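Teaching a robot by hand or by remote control: questions we get asked

Last revised in May by Delyth Edwards. Prices and opinions are ours. We do not sell robots and take no commission from people who do.

What does "teaching by demonstration" mean?

A person does the job with the robot and the robot's movements are recorded. Software is then trained on the recordings and, if you are lucky, produces something like the same job without the person. Sales material tends to say that the robot "learns like a child". We have met children. Treat the phrase as decoration.

By hand or by remote control, what is the difference?

By hand means you hold the arm itself and push it through the motion. It is tiring on a big arm and your own body gets in the way of the cameras. Remote control means you stand or sit elsewhere and drive the arm with a controller, a headset or a smaller copy of the arm. The cameras get a clean view, but you lose the feel of the thing you are holding. Most people who try both say they prefer whichever one they tried second.

Can it be done in simulation?

Yes, and a lot of it is. You drive a computer model of the arm in a computer model of a kitchen, and nothing gets broken. Our own practice set, which we call Rallow, is a kitchen counter with a knife, a plate, a soap dispenser and a few bits of food on it. The arm is a model of a Franka Emika Panda with the ordinary two-fingered gripper.

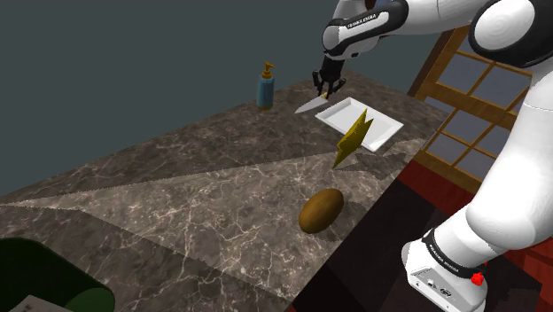
Knives are popular in this sort of work because they are awkward. The gripper has to close on a thin thing, keep it at a sensible angle and put it down without knocking everything else about. If a supplier only ever shows you a robot picking up foam cubes, ask to see it with a knife, a spoon or a wet cloth. You will learn more in three minutes than from the whole brochure.

So does a simulated robot teach you anything about a real one?

Something, but less than you will be told. A simulated counter has no crumbs and no grease. Friction is a number somebody typed in. Potatoes look like smooth brown eggs. Software that does well there can fall apart when the light through a real window changes after lunch. Practising in simulation is a cheap way to train the people who will do the driving, and to find out which parts of the job are fiddly. We would not sign anything on the strength of it.

How many demonstrations will I need?

More than the supplier says. The Mekex starter kit literature talks about 199 for a single task. Gumaro Serrano ran our trial of it at Nurnudstead and had recorded 2000 before he was willing to leave it alone with the door shut. Some of that was our own fault, as we kept moving the plate. Then again, people do move plates.

What makes a good demonstration?

A dull one. Go slowly, take the same sort of route each time and don't show off. If you fumble the grasp, decide beforehand whether you keep those recordings or bin them, and stick to it. Vary the starting positions on purpose. If every recording begins with the plate in one spot, you have taught the robot about that spot.

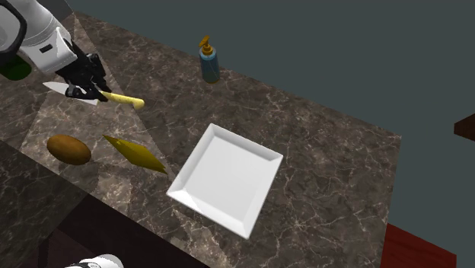 Knife held over the counter in the Rallow practice kitchen, with the plate empty.

The supplier quotes a success rate of 81 per cent. Is that good?

It depends what they counted. Ask these before you are impressed:

Who decided what a success was, and when?
Were the objects ones the robot had been trained on?
Did a person reset the counter between tries?
Did the video get sped up?
What happened in the other tries?

The last one matters most to us. Failing to pick up a potato is a nuisance. Failing to keep hold of a blade is another sort of problem, and a percentage won't tell you which kind you are buying.

Who should do the demonstrating?

Somebody who knows the job. Firms often hand it to the youngest person in the office on the grounds that they play video games. They do get the hang of the controls quickly, and then they record hundreds of tidy examples of the job being done wrong. Pay for the time of a person who does the real work, and expect them to want a break every half hour.

Is it cheaper than ordinary programming?

For a job that never changes, we doubt it. If the part arrives in the same place every time, a conventional program will be quicker to set up and easier to put right. Demonstration earns its keep where things turn up in different places and at odd angles. Work out the hours spent recording, checking and recording again, and put them in the budget. They are hardly ever in the quote.

What about Ayala? It says "no training needed".

We have asked for a trial and have been offered a video. We will update this answer when we get the trial.

Can I come and try the controls?

Yes, on Friday afternoons at Nurnudstead, by arrangement. You will be using the simulated kitchen first. Bring a task from your own workplace written down in plain words, including what tends to go wrong with it.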